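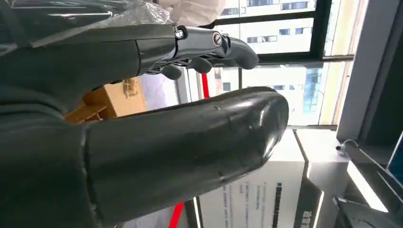 A room with a lot of glass is pleasant to work in and hard on almost everything you store in it. We kept supplies in a break corner at Memlow for years before we sorted out what could stay near the windows and what had to move. With tall panes in dark frames and pale buildings across the way, you get the direct sun plus whatever bounces back off the walls opposite, so the light reaches farther into the room than you'd expect. Clear plastic wrap lets nearly all of it through. A wrapped item on a bright sill is getting the same sun as an unwrapped one.

The tips below are for anyone with a shared table, a few shelves and a big window. Most of them work at home too. Last updated 22 December 2025.

## Where to put things

- Keep dry food, tea, tape and glue at least 36 inches from the glass. Tape is the one people forget. The roll softens and the edges pick up grit.
- Put mugs, plates and glass jars closest to the window.
- Black frames get hot in summer. Don't lean plastic bags or film against them, and don't tape anything to them that you want to take off cleanly.
- If you have only one shelf and it gets full sun, use boxes with lids. Plain cardboard is fine.

In June we put a cheap thermometer on the sill and it read 104 at midafternoon. The shelf on the inside wall was at 73. We moved the chocolate the same day.

## Handling clear wrap

Crumpled wrap is not always trash. If it's clean and only creased, lay it on the table, hold one corner down and smooth outward with the side of your hand. It won't go perfectly flat, but it will cover a tool or the handle of something you don't want to get sticky. Anything that has touched raw food goes in the bin.

When you wrap something long and round — a rolling pin, a lamp arm, a paint pole — start at one end and overlap each turn by half. Bunching happens at the bends. Leave a little slack there and tape the film on either side of the bend, never over it.

A 300-foot roll in a box with a slide cutter lasts our table most of a year. The toothed metal edge on the cheaper boxes gets dull before the roll is done. If the film keeps splitting, chill the roll in the fridge for ten minutes and try again. To find a lost edge, dab along the roll with a bit of tape, sticky side out.

## Thin, flat things

Thin items get bent because people grab them by one corner. Pinch the bottom end and steady the upper part with your other hand, so the weight hangs straight down between the two. If a second person is passing it to you, they should keep hold until you have the low end. Don't squeeze the middle.

It also helps to look at a flat thing on its edge before you put it away. Turn it until you see only a narrow strip against the light from the window. A bow or a lifted corner shows up right away that way, and you'd miss it looking at the face. The same goes for a pale border like the one on this tan and brown piece, where the edge is a little see-through and a nick is easier to spot with daylight coming from the side.

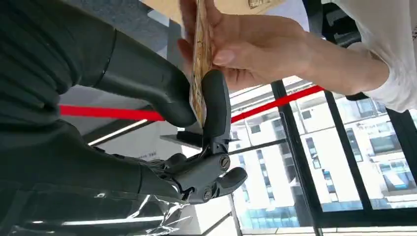
## Storing them upright

A stack saves space and makes everything hard to get at. Stand flat items on edge in a file box or a dish rack instead. We use a wire sorter from Jasano on the low shelf and an old loaf pan for the small stuff. The loaf pan is better.

- Fill the box until things stand up without help, and leave two fingers of room.
- Put the stiffest item at each end.
- Slip a sheet of paper between glossy faces. They can stick together in a warm room.
- Write the label along the top edge, where you'll see it from above.

Some 2 dozen pieces fit in the loaf pan. Past that, you have to tug, and corners start to go.

## Cutting the glare on the table

A tan tabletop is easier on the eyes than a white one, but a shiny finish will still throw light back at you. Turn the table so its short side faces the window and work with the light coming from your left or right. If turning it isn't possible, a sheet of brown kraft paper over the work area does the job. Tape it at the corners and change it when it tears.

For cleaning, use a damp cloth first and a dry one right after. Streaks show badly in low sun, so wipe the table when the light is off it. Bako wipes left a film on ours and we went back to dish soap, a few drops in a quart of warm water. Rinse the cloth before doing the window ledge, and empty the crumbs out of the loaf pan while you're there.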